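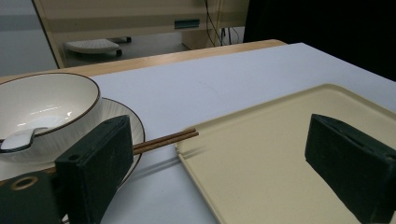 *A bowl, a spoon, a pair of chopsticks and a tray, with two green robot fingers close by.*

# How Do You Teach a Robot to Clear the Table?

Have you ever carried your dishes to the sink without even thinking about it? Then you can do something that robots find really hard! At the Kurenard open day last Sunday, kids and grown-ups came to see how people teach robots to do table chores. It was one of the best mornings we've had all year, and we want to tell you all about it.

## Meet the teacher

Our guide was Valentyna Marchuk. She is a robot engineer, and her job is a bit like being a coach. She started by asking everyone to pick up a pencil with their eyes closed. Try it! Your fingers feel the pencil, squeeze just enough, and lift. You didn't have to do any math.

A robot has to work out all of that. Where is the thing? Which way is it pointing? How wide should the fingers open? How hard should they squeeze? Squeeze too hard and you might crack a bowl. Squeeze too softly and – crash!

## Only two fingers?

You have five fingers on each hand, but lots of robots get by with two. The part that does the grabbing is called a **gripper**. It opens and closes like a crab's claw, or like your thumb and pointer finger when you pinch something. 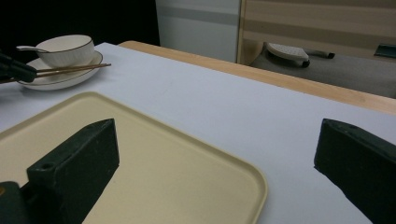

Chopsticks are one of the trickiest things on the whole table. They are skinny, they roll, and if you grab one in the wrong spot the other gets left behind. Valentyna told us that a good place to grab depends on how they are lying. When they rest across a saucer, with their tips poking out past the rim, the tips stick out onto the table. At the other end, you can see a black gripper right up near them. Getting that close without bumping the bowl takes careful steering!

## Practice, practice, practice

So how does the robot learn? By watching lots and lots of tries. A person guides the grippers through the chore while a camera records everything. Then the bowl gets turned, or the tray gets moved, and they do it all over again. The team has recorded more than 200 tries of this one chore!

A computer program called Plornik studies the recordings and looks for patterns. After a while it can make a good guess about what to do, even when the dishes are in a new place. It still makes mistakes. One girl asked if the robot gets bored, and Valentyna laughed and said no, but the engineers sometimes do.

## Try it at home

You can be the robot! You'll need a friend, a plastic bowl, a spoon and a tray.

1. Put on a pair of thick mittens. Those are your grippers.
2. Close your eyes. No peeking!
3. Your friend tells you how to move, using only words like "left," "down," "open" and "close."
4. Try to get the spoon onto the tray, then the bowl.

Swap places after 3 turns. Was it easier to be the robot or the teacher?

## Words to know

**Gripper:** the part of a robot that grabs things.

**Engineer:** a person who designs and builds things and fixes problems.

**Program:** a set of instructions for a computer.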